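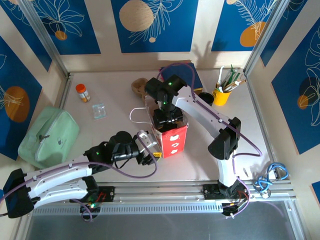

*Both arms at work around the red box with the clouds on it.*

**Notes from the data bench**

Hi all! It's my turn to write the bench update again, and I have plenty to report, so grab a coffee. We've been recording pick-and-place examples for the Nevetti model, and as of this week we're past 800 keepers. I didn't think we'd get there before December, so I'm pretty pleased (and my shoulders are pretty sore).

If you haven't stopped by, the routine is simple. One of us drives the two arms by hand through a short job – pick up an item, move it, let go – and the whole run gets saved along with the camera video. Then we move things around a bit and do it again. And again! The model learns by copying, so if I get lazy and come at a box from the same side every time, that's the only way it will ever know how to do it.

Sharon Mabula has been on my case about clutter, and she was right. Our early sets had one item on a bare floor, and the model looked great until we gave it anything messier. Now we leave a proper mix lying around: a pill bottle with an orange cap, a zippered pouch, a little black cup, a yellow holder stuffed with pens and brushes. Most of them never get touched in a given run. They're there so the model gets used to ignoring them. The clear plastic bag is my least favorite thing to pick up, by the way. I can barely tell where the edges are on the screen, so I don't expect the model to have an easier time of it.

The leafy blue panels on the walls get asked about a lot. We swap backgrounds every 200 runs so the model doesn't get attached to one look, and Decha Ongart picks the prints. I like this one a lot better than the last one, which was a brown plaid that made my eyes swim.

A few things for anyone signed up to drive:

- Go slower than feels natural near the floor. Fast drops look fine live and terrible on playback.
- If you fumble a grasp and recover, keep the run and tag it "recovery." We want those!
- If you fumble and have to reach in with your hand, throw it out.
- Write down which arm started. I forgot on 4 runs and had to watch every one of them back.

Next up is the handover set, where one arm passes an item to the other in midair. I tried it on the practice rig over at Skallasham and dropped nearly everything, so I could use company. Decha has the sign-up sheet, and the morning slots are going fast. We're aiming for 1000 keepers before we send the full batch over to Firkholm for training, and I'll post the first results in this spot once they come back.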